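Ticket: Live Q&A form dropping reader questions
Opened by: Asmaa Tahiri, audience desk
Assigned to: Itsuki Minami
Priority: High
Status: Resolved
Opened: May 2025

Summary

Reader questions sent through the form for the border policy Q&A are not all reaching the moderation queue. The form says "Thank you, your question has been received" every time. The session with the deputy minister is tomorrow at noon and we have promised readers that every question will be read by an editor.

Details from Asmaa

The form went up on the politics page last night. The counter on the form shows 1,007 questions sent. The queue in Dilenura shows 941. I have refreshed, logged out and back in, and tried a second browser. Same numbers.

I first noticed when a reader wrote to the desk mailbox to ask why her question wasn't on the public list. She sent me a screenshot of the thank-you message. I searched the queue for her name and for a few words from her question and got nothing. It was a civil question about family permits and there was no reason to reject it.

Given the subject I need to know quickly whether this is random or whether one side is losing more questions than the other. We have already had two emails accusing us of filtering.

Comment, Itsuki Minami

Looking at it now. Please don't close the form or edit the page. Can you send me the reader's question exactly as she typed it, including any punctuation?

Comment, Asmaa Tahiri

Sent to you directly because it has her full name and town in it.

Comment, Itsuki Minami

Thanks. I pasted her text into the staging form and it did not arrive in the queue. I then cut it down a line at a time. It goes through once the last line is removed. The last line is in Arabic, the rest is English.

Tests so far:

English only, short: arrives
English only, over the suggested length: arrives
Arabic only: arrives
Hebrew only: arrives
English and Arabic in one question: missing
English and Hebrew in one question: missing
English with one French word with accents: arrives

So it is mixed direction text. The form accepts it and counts it, then the import step fails on that record and moves to the next one without an error on screen. There is a line in the import log for each one.

Comment, Petronella Mnguni

Are the missing questions stored anywhere? If they are gone I have to tell the minister's office and put a note on the page before the session.

Comment, Itsuki Minami

They are stored. The form writes to its own table before the import runs. I can see the full text of all of them.

Comment, Liette Doucette

For the record, I took the list Itsuki exported and read through it. There are questions from people on all sides of the argument. Of the ones missing, 34 are mainly in favor of the new rules, and the others are against or just ask how the rules will work. I don't see a pattern apart from the two scripts. I would still put a note on the page.

Comment, Petronella Mnguni

Agreed. Liette, please draft it. Two sentences, say what happened and that all questions are now being read. No mention of vendors.

Comment, Gaetano Mazza

I looked after the last update to the import step, which went in during December. It added a check that rejects text with hidden direction marks, to stop spam that disguises web addresses. Browsers and phone keyboards can add those marks when someone switches language in the middle of a message. The check should have sent the record to manual review. The review folder was never created on the politics site, so the records were skipped.

The Sestwood and Benjelloun local editions run the same version. I checked both. The folder exists there and nothing is missing.

Fix applied

1. Created the review folder on the politics site.
2. Changed the check so it strips direction marks and only flags the record if a web address is present.
3. Ran the import again for the skipped records only.

Attachment added by Liette Doucette

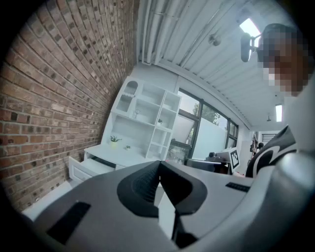

Person holding a gray gripper with black jaw pads.

Comment, Asmaa Tahiri

Queue and form now both show 1,007. The reader's question is in the queue with the Arabic line in the right order. I have written back to her. Three of the recovered questions are on the shortlist for tomorrow.

Comment, Itsuki Minami

Follow-up opened with Fisen, who host the form, asking for an alert when the form count and the queue count differ. Please reopen this ticket if the numbers drift again during the session.

Closed by: Itsuki Minami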